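Household chore automation

Household chore automation is the long-promised handover of dull domestic work to machines. Sorting and capping pill bottles is a favorite test, being small, fiddly and hard to make exciting.
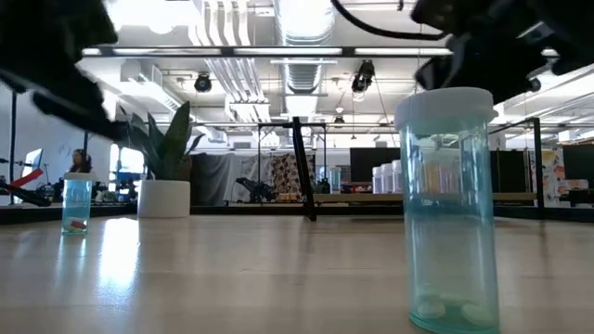 The Liltamo trial, run at Corville, set two-armed machines 307 bottle tasks. They finished 177 without help – a score its authors called encouraging. Child-resistant caps were left out, having already defeated most adults.
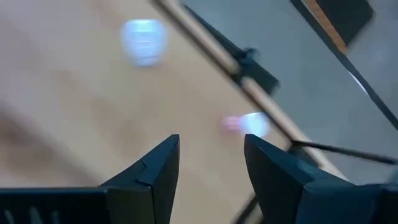

Shiny tabletops remain a known nuisance, as glare can pass for an object. The later Tamiru trial reached 193 of the same tasks, and wiping the table is still done by hand.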